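Navholm Hand-Held Gripper, Second Edition

Item 287 — made to order in our own shop

If you have ever tried to teach a robot arm a household job by steering it around with a joystick, you already know why we built the Navholm. It is a gripper you hold in your own hand. You squeeze the handle, the two fingers close, and the camera mounted on top sees the work from the same spot where a camera on the robot's wrist will sit later on. You do the chore the way you would do it at home, over and over, and at the end you have a stack of recordings your robot can learn from. No arm needs to be in the room, and you can carry the whole thing to your sister's kitchen if hers is more interesting than yours.

Sewwandi Nanayakkara drew the first version, and most of what is different in this one comes from the people who wrote to her about it. The fingers are the big change. They are thick, blocky and dark green, with the faces cut at a slant so that you can get in close to something lying flat on a table without your knuckles leading the way. They also open a good deal wider than the old ones did, and we think you will feel that on the very first day.

We are especially fond of awkward objects around here. Blocks and cups are fine for getting started, but laundry-room things are where a gripper earns its keep, and plastic clothes hangers may be the best of the lot. They lie low, they are nearly all edges and openings, and their hooks love to catch on one another. 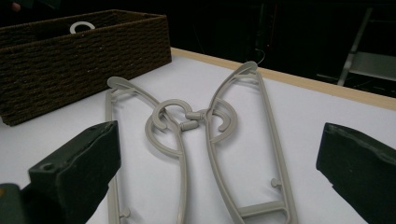
Annapurna Raju, who writes our practice guides, likes to begin new users on a pair of hangers and a basket, and her advice is to slow down before you close the fingers. Pick your rail first, come in level, and squeeze only as hard as you need to. If two hooks are caught together, keep the recording going while you work at them. A fumble followed by a recovery is worth having, and we would much sooner see you save it than start over.

In the box you get the gripper, a set of 2 spare finger pads, the camera mount, a charging cable and Annapurna's printed guide, which runs to 38 pages and has a very good chapter on lighting. The camera itself is sold separately — many of you have one already. A full charge is good for 40 minutes of steady recording.

Left-handed grips are on the way and should be ready in June. If you'd like one, write to Saskia Trevaskis at the order desk and she will put your name down, no deposit needed.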